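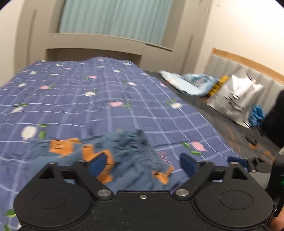
A grayish-blue cloth on the bed covering.

September 28, 2018

The owner of the small repair shop Stindix did not want her name in this article. "People should know the shop, my name is not important," she told me, and then she offered me tea. She has mended clothes for 27 years, the first of them in a factory called Galetti, where she sewed only collars.

I asked what people bring to her most often. "Trousers, always trousers," she said. "The knee, the pocket, the place between the legs. A shirt comes to me only if somebody loves it." In April she took in 187 pieces, the highest number for one month since she opened. She writes every piece in a school notebook, with the color of the thread next to it.

She is not against new clothes, but she is angry about thin ones. "I hold it to the window and I see the street through it. How can I put a stitch there? The stitch is stronger than the cloth, so it tears again beside the stitch." For such cases she puts a second cloth behind the hole and sews very wide around it.

Her thread comes from a seller named Gbeho, and she buys cotton only. Polyester thread, she explained, cuts old cotton slowly, like a small knife. I had never heard this before, and my own jacket was repaired with polyester. She looked at the sleeve for a long time and said nothing.

We spoke also about money. A simple patch costs 400 in the local currency, and a new lining can cost 3,000. Some customers complain and go to Atero, the big store across the square. "They come back," she said. "Maybe not with the same trousers – but they come back."

At home she mends almost nothing. There is a coat of her husband that has been waiting for its button since last winter. When I asked about it, she laughed and said he knows where the needles are.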